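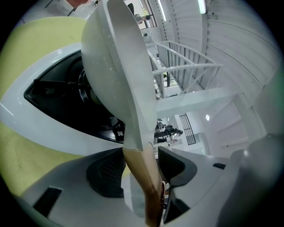
Marjan Ansari wrote in response to the last report that the shrew mandibles from the upper silt should not be assigned to a species until the tooth wear had been scored, and asked that the earlier identifications be withdrawn. They have been withdrawn. The material is listed below as Soricidae indet.

Projects > Flitley Basin > Progress reports

Work completed to October

Screen washing of the Flitley sediment is finished. The residues yielded 1134 catalogued specimens, of which 277 are isolated teeth that can be identified to family or below. Bats are represented by 38 teeth, all from the lower silt. Amphibian bone is common throughout and has been set aside unsorted.

Wear on the shrew molars is being scored in five stages. Babak Asadi has completed the lower molars. The uppers are slower, as many lack the roots and cannot be oriented with confidence. Measurements follow the Naseri protocol used in the first phase.

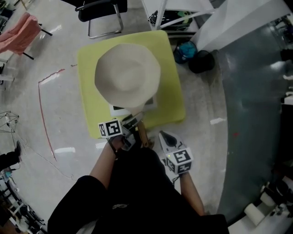 Outstanding work and spending

Comparison with the Tonden collection has not started. The loan request was returned for a revised packing list, which has been sent. Dating samples from the Plerow section are with the laboratory and no results have been received.

Spending on sorting is within budget. The imaging line is underspent and we request permission to move the balance to the loan visit. The draft faunal list will accompany the next report.

This site uses cookies to remember your settings. Accept | Decline

Contact | Copyright Flitley Basin Project | Back to top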